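Saltside Housing Association to Extend Home Repair Service to All Tenants

FOR IMMEDIATE RELEASE

SALTSIDE, June. Saltside Housing Association announced this month that its Home Repair Service will be open to every tenant household in its 1081 properties. The service was previously limited to tenants over 65 and to those registered with the association's support team.

Under the expanded program, tenants may request minor repairs by telephone, in writing or in person at the Sequeira Street office. Covered work includes sticking doors, dripping faucets, loose handrails, broken window latches and damaged kitchen cabinets. Requests received before noon will be acknowledged the same day.

The decision follows a trial in the Skernier district, where 47 households used the service over the winter. Most requests concerned doors and windows, many of them in the older buildings along the harbor.

"Small repairs are the ones that tenants tend to put up with for years," said Ieva Kļaviņa, Director of Tenant Services. "The Skernier households told us that they wanted one number to call and a clear answer on when someone would come. We have built the wider service on that request."

The association has appointed Forix, a local maintenance contractor, to carry out the work for an initial term of 12 months. Tenants will receive written notice of each visit, and staff entering a home will carry photo identification. There is no charge for labor. Parts costing more than $100 will require approval from the association before work begins, and tenants will not be billed for them.
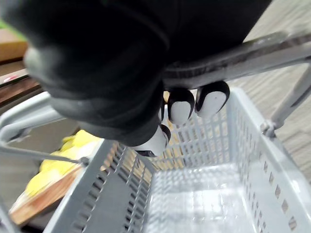 Major works, including roofing, heating and electrical rewiring, will continue to be handled by the Property Department under existing arrangements. Emergency calls should be made to the 24-hour line printed on the back of the rent card.

"Our office will keep evening hours until 7 p.m. during the first weeks of the service," said Ryan Hartley, Property Manager. "Tenants with a repair already on file do not need to submit it again."

Request forms are available at the Sequeira Street office and in the entrance halls of all association buildings. Large-print copies can be obtained from the front desk.

Media inquiries: Communications Office, Saltside Housing Association, Sequeira Street, Saltside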